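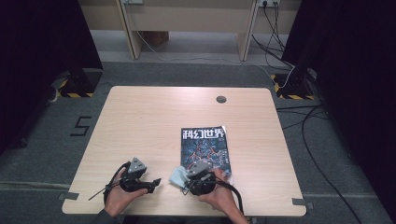 3.2 Setup and Maintenance of Cell 5

The laboratory in Prutthorpe has several recording cells that follow the same plan. This section describes only Cell 5, which we used for all cloth tasks in this paper. The operator works at a table with one hand-held gripper in each hand, and the motion of both grippers is recorded together with the view from the head. The recording software is our own and is called Udura.

Table and floor. Early in the project we lost several sessions to a table that had moved a little between two recordings. The operators lean on the front edge when they fold, and on carpet this is enough to shift it. We now put gray tape at the two front corners and check the position every morning against the tape lines on the carpet. If the table has moved, it is pushed back and the calibration is repeated, also when the error looks small. The cell number is taped on the floor in large form, so that it can be read in the head view and a recording with a wrong cell label can be found later (Figure 3).

Curtains. Black curtains on the left and the right separate the cell from its neighbors. They must hang down to the floor. When a curtain was left half open, the tracker sometimes picked up the markers of the next cell, and the pose of one gripper jumped for a few frames. The back side of the cell is left open – the operators found a fully closed cell tiring, and the wall behind is plain enough for our purpose.

Stands. The tracking units are mounted on stands at the two sides. The bases are black and would be easy to miss against the curtains, so we wrapped their lower edges with yellow-and-black tape. After this change the stands were kicked less often, but it still happens. A stand that was touched, even lightly, is treated as moved.

Grippers. Each gripper carries a gray marker block on its top, and the blocks of the left and the right gripper have the same shape. The tracker therefore cannot tell them apart by geometry, and we assign left and right by the cable port at the start of a session. Changing the ports is the most frequent mistake of new operators. We added a short routine in which only the left gripper is opened and closed, and Udura refuses to record until the correct channel responds.

The fingers are inspected once per week. The flat tips wear first at the inner edge, and a worn tip lets thin cloth slide. We replace both fingers of a gripper as a pair after 2000 closing cycles, or earlier if a cloth slips in the morning test. For this test the operator pinches a light cloth, lifts it above a printed magazine and holds it there for 13 seconds. The magazine gives the cameras a surface with much texture, which the table top does not have, and small errors of the pose are easier to notice there.

Cables. Both grippers are wired. The cables leave to the outer sides, and the right one runs off the table. Repeated bending near the body of the gripper was the cause of most hardware failures in Cell 5. At first we fixed the cable close to the handle with a tie, but this only moved the break to a new point. Leaving a loose loop near the gripper gave better results, although the operator must take care that it does not lie under the cloth. The cables on the floor are not yet covered. A cover strip from Rokance was tried in September and removed again, because it did not stay flat on the carpet.

Repair. A gripper with a fault is taken out of the cell completely and is not repaired on the table. The spare units are kept with the same firmware, and a change takes nearly 65 seconds without the calibration. The broken unit goes to the workshop in Lü with a note of the last session number. After it comes back, the offset between marker block and fingertips is measured again, also if only the cable was replaced. We did not follow this rule from the beginning, and the recordings made before it are excluded from Section 4.

Figure 3. Cell 5 seen from the head of the operator, with both grippers at the table, a light blue cloth held in the right one and the cell number on the carpet at the left.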